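Open day at the Benance table tennis rooms

I've driven past the old Giltov building more times than I can tell you and never once gone in. I knew there was table tennis upstairs because you can hear it from the bus stop in June when they've got the windows open — that tick-tock, tick-tock and then somebody groaning. So when Marisol Ayala from work said there was an open day and did I want to come along, I grabbed my runners and off we went.

Two dollars at the door, which got you a cup of tea and a go on any table you liked. The stairs are steep! Marisol took them like a goat and I arrived a good while after her. At the top there's a long hallway with team photos going back to the year dot, and a trophy cupboard that somebody had clearly been at with the polish that morning, as you could still smell it.

The main hall

There are four tables in the big room, and by the time we got there all of them were going. Kids on one, a very serious doubles match on another, and the other two for people like me who hadn't held a paddle since high school. Dorothy Penrose was looking after the beginners. She's been playing at Benance since she was a teenager, and she has the most wonderful lazy forehand. She hardly moves. I, on the other hand, was all over the place, chasing balls under the radiator and apologising to everyone in sight.

She got me to hold the paddle as if I was shaking hands with it, then made me just bounce the ball on the rubber for a bit. I got to 107 in a row and was so chuffed that I lost it straight away telling Marisol. After that we had a hit across the table and I managed a few decent rallies, mostly thanks to Dorothy putting the ball exactly where my paddle already was.

The serious doubles match went on right through all this, by the way. I never did find out who won. One of the players had a towel tucked in his shorts and wiped the table with his hand between points, which Marisol says they all do.

Paddles and their covers

What I didn't expect to enjoy was the equipment room, down the back past the kitchen. I thought I'd stick my head in for a minute and I was there until my tea went cold. Alina Manole does the club's second-hand gear and she could talk about rubber all day long (I mean that kindly, I asked a lot of questions). I'd always assumed a paddle was a paddle. You can get the rubber taken off and a new sheet put on, and some people are still using a handle their dad bought them!

She's also very firm on covers. Her own paddle has lived in one since the day she bought it, and she wasn't impressed to hear mine was loose in a drawer with the batteries and the takeaway menus. I'm fond of the paddle-shaped kind with a zip running round the edge, and the see-through ones are especially handy, as you don't have to open them up to check what's in there. The bright red rubber looks very smart coming out of all that black trim, too.
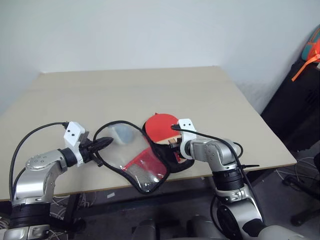 Tea, cake and getting there

The kitchen is tiny but they turned out a proper spread. Godelieve Verbeke had made an almond slice that was gone before the second pot was poured, and I only got a piece thanks to Marisol's elbows. There was a fruit loaf as well, a bit dry, fine with butter. We sat on the bench along the wall and watched the kids play one of those games where everybody runs around the table and you're out if you miss. I'd have joined in if my knees had been up to it.

Parking's hopeless out front, so go round the side and use the gravel lot. The lift was out of order when we visited, so ring ahead if the stairs are a problem for you. They lend out paddles if you haven't got one, and you'll want flat shoes with a bit of grip. Beginners' nights run all through the colder months and your first go is free.

I've signed up for the next lot, and Marisol has too, though she reckons she's only coming for the slice.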